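Packing lessons: Dredeo's small team teaches a machine to handle the awkward stuff

Dace Kļaviņa spends most of her working day at a table, picking things up and putting them down again.

She is one of four people who record demonstrations for Dredeo, a company that wants robots to handle odd-shaped goods. She and her coworkers do a task themselves, with a device in each hand, and the recordings go into a system that learns from them.

"You stop thinking of them as tools after a week," Kļaviņa said. "Then you go home and try to open a jar, and you notice how good fingers are."

A single recording usually lasts less than a minute. Kļaviņa aims for 100 in a shift and throws out the ones where she hesitated too long or dropped something and lost her place.

Not every drop is thrown out. Nicanor Bautista, who decides what goes into the training set, asks for some of them to be kept.

"If she drops it and picks it up cleanly, I want that," he said. "The first set we made was too tidy. The robot would miss a grasp and just sit there, closed on nothing."
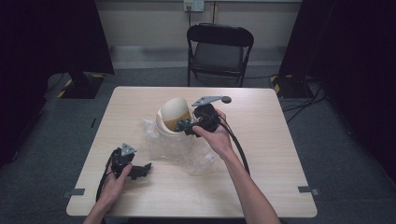 Bags are the hardest part, both of them said. Thin plastic folds differently every time, and it catches the light in ways that confuse the software. Bautista's first plan called for 200 recordings with bags. He now wants 1,000.

"A box is a box," he said. "With a bag, I can't even tell you what the right answer looks like. I can only show you a lot of people doing it."

The team changes the starting position between recordings, and the objects are swapped every 30 minutes. Kļaviņa said she would rather swap less often.

"You get into a rhythm, and then it's a new thing and you're clumsy again," she said. "Nicanor likes the clumsy part. I don't."

They also disagree about speed. Bautista asks for a slow, steady pace, and Kļaviņa thinks slow motions look unnatural and teach bad habits. For now, they record some of each and label them.

The next round of recordings starts later in November, with a fifth person joining. Kļaviņa will do the training. She plans to start the new hire on boxes.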